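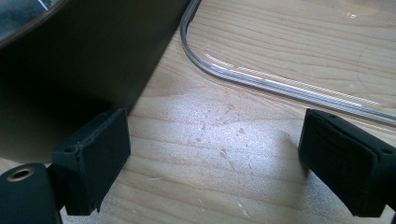 夹爪张开,停在木桌面上方,两指之间的桌面有碎屑

手持夹爪采集:桌面有碎屑算不算合格的起始状态?指垫多久检查一次?

Tayla Ruawai 发表于 2019年3月21日,星期四
版块:数据采集与操作规范

我们组从二月开始用手持夹爪录桌面整理类的演示,内容是把小件放进容器、把容器挪开、再把桌面清一遍。任务清单代号 Skostus,计划录 3000 条,现在交了 400 条。上周质检退回来 31 条,理由栏只写了“起始状态不符”,没有别的说明。

我把退回的条目翻了一遍,很多都跟图里的情况差不多:透明塑料容器在右上方,深色的大件在左上方,中间的木桌面上散着一些浅色的碎屑。手指是张开的,什么也没夹。我不清楚质检说的是碎屑,还是容器离手指太近,还是光照。中间那块桌面确实比较亮,深色物体下面又很暗。

我手上的规范是别的组传过来的旧版,关于桌面只有一句“保持工作区整洁”。清扫本身就是我们的任务之一,桌面上必须有东西可扫,所以这句话没法直接用。

想问的有三点:
一、碎屑在什么情况下算任务物,什么情况下算污染?
二、透明容器有没有摆放上的要求?
三、手指上的黑色软垫要多久检查一次,按条数还是按时间?

另外,如果只是起始状态的问题,退回的 31 条能不能补个标注再交,还是一定要重录?重录要重新约场地,比较麻烦。

Clem Rakena 的回答

擦干净再录就行了。我们这边开录前统一用微湿的布擦一遍,等干了再开始,从来没有因为这个被退过。透明容器能不用就不用,换成不透明的省事。

Gaëtan Delorme 的回答

楼上的做法适合抓取类任务,清扫类不适用。我在 Kirnetti 写过两版采集规范,下面按你的问题顺序说,你可以对照自己项目的要求改。

关于碎屑。判断标准是任务单上有没有写。任务单写明“清除桌面碎屑”,碎屑就是任务物,要在元数据里登记材质、大致范围和投放方式。任务单没写,就一律按污染处理,哪怕只有几粒。最容易出问题的是连续录制:前一条是清扫,后一条是抓取,中间没有复位,残留就带进了下一条。光看你这一张,分不出碎屑是特意撒的还是留下来的,质检员也分不出,所以他只能看登记。登记栏空着,退回是正常的。

建议在规范里把“保持工作区整洁”这句删掉,换成能检查的写法:

1. 每条录制开始前,操作员对照任务单确认桌面上的物品,任务单以外的东西全部移出工作区,碎屑也算。
2. 清扫类任务的碎屑由同一个人投放,用固定量具取量,投放范围不得超出任务单标出的区域。
3. 录制开始后,手指保持张开并静止 3 秒,再做第一个动作。这一段专门留给质检看起始状态。
4. 清扫类和抓取类分批录,不要交替。换批时桌面、容器、手指都要清理并签字。
5. 中途发现起始状态有误,停止录制并作废该条,不允许边录边纠正。

关于透明容器。可以用,不必像楼上说的那样换掉。机器以后到了真实环境里总要碰到透明的东西,采集时全部避开,数据就偏了。要管的是两件事。第一是边缘可辨,开录前在预览里看一眼容器的边,如果沿着边能看到高光或者棱线,一般够用;如果整个容器和桌面混在一起,就调一下容器的角度或者灯的位置。第二是登记,容器写“透明”,不要只写“塑料盒”,后面筛数据的人会用到这一项。

距离方面,规范里写一个手指张到最大时与周围物体的最小间隙就可以,具体数值由你们自己的夹爪宽度决定,我不给数。你图里左边那个深色物体离左侧手指看上去很近,但这个视角下前后距离不好判断,要在现场量。

关于光照。窗光可以用,但同一批之内不要让亮区大幅移动。我们的写法是:亮区不得使任务物失去轮廓。浅色碎屑落在浅色木纹上,又正好在亮处,这一条要格外注意。开录前在预览里放大看,看不清碎屑就降曝光或者拉一半窗帘。白天跨度长的批次,上午和下午分开编号。

关于手指软垫。按条数和按时间都要有,先到哪个算哪个。检查内容包括:表面有没有粘附物,层与层之间的接缝有没有张开,边缘有没有起毛或缺口,安装孔位有没有松动,左右两指是否对齐。软垫表面有绒感的,细屑容易嵌进去,清扫类每录完一批都要用粘尘辊过一遍,不要用湿布,湿了以后摩擦会变。接缝一旦能插进指甲就换,左右一起换,不要只换一边。更换时间要写进日志,更换前后的数据算两个批次。

最后说退回的条目。如果任务单本来就是清扫,而且你能拿出当时的投放记录,补登记再交是可以的,让质检员在原单上写明依据。没有记录的不要补。事后凭印象填的登记比空着更麻烦,查出来整批都要复核。

Santino Paredes 的回答

同意 Gaëtan 的大部分,补充几点质检这边的看法。我在 Tusteck 做复核,不是你们那个项目的。

“起始状态不符”在很多地方是一个大类,下面有细分代码,质检系统导出来的表不一定带。你可以去要完整导出,里面常见的有多余物品、缺少物品、物品超界、手指未张开、初始静止不足。看到代码再决定怎么改,比自己猜快。

人员安全也要写进规范,手持设备这一块常被漏掉。操作员腕部连续持握要安排轮换,线缆不能横过走道,换软垫之前先断电。这几条和数据质量没有关系,但是审核的时候会查。

关于静止时间,我们要求比 Gaëtan 说的长一些,看你们的帧率和质检方式,短一点也能用,关键是全项目统一。

Tayla Ruawai 的回复

谢谢各位。刚要到了完整导出,31 条里大部分的代码是“多余物品”,剩下的是“初始静止不足”。我们的清扫和抓取确实是交替录的,投放记录只有 Anahera Merrick 那一组留了,她那组的我去补登记,其余的重录。

规范我先按 Gaëtan 的五条改,静止时间定 3 秒。软垫的条数上限还没定,等这一批录完看磨损情况再填。

Gaëtan Delorme 的回复

可以。条数上限没定之前,每天收工拍一张两指内侧的照片存档,同一个角度,到时候好对比。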